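The Iltura 310 is the pedal we've been asked about most since July, when people started hearing it on the road with touring guitarists and wanting that same wide, slightly smeary chorus for their own boards. We've had ours plugged in more or less constantly, and I can tell you it's a very easy thing to lose an evening to.

It comes from Clinditz, who also make the smaller Piler overdrive that so many of you bought from us, and the two get along beautifully if you run the Piler first. The chorus has a rate knob, a depth knob and a mix knob, and a small toggle that moves you from the thick, early-nineties grunge sort of sound to something cleaner and more like a pop record. Turn the mix all the way up and it becomes a proper vibrato - seasick, if you like that kind of thing, and I do!
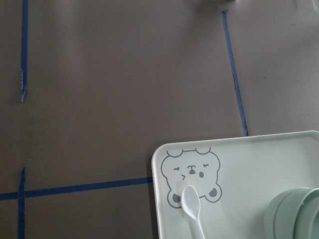
*By Valdir Barros | Sep 21, 2021*

I took it to a rehearsal with my old band, where we play far too loudly for a room that size, and it held its place without turning the guitar to soup. Our bass player borrowed it for the slow songs and was not in a hurry to give it back. On bass I'd keep the depth low, maybe a quarter of the way round, and let the rate do the work.

If you already own the older Kováčik chorus you'll want to know how they compare. The Kováčik is darker and a touch noisier, and I still love it for clean arpeggios, but the Iltura has more output and doesn't dip in volume when you kick it on (that used to drive me up the wall in the middle of a chorus).

**Details**

- Controls: rate, depth, mix, two-way voice toggle
- Mono in, stereo out
- Power: 9V DC, center negative, 68 mA draw
- Weight: 323 g
- Warranty: 2 years, parts and labor
- Power supply and patch cables sold separately

It doesn't run on a battery, so do check that you have a spare outlet on your supply before you order. Orders placed before noon on a weekday go out the same day, and if you'd like to try one first, bring your own guitar to the shop and we'll set you up with an amp in the back room for as long as you need.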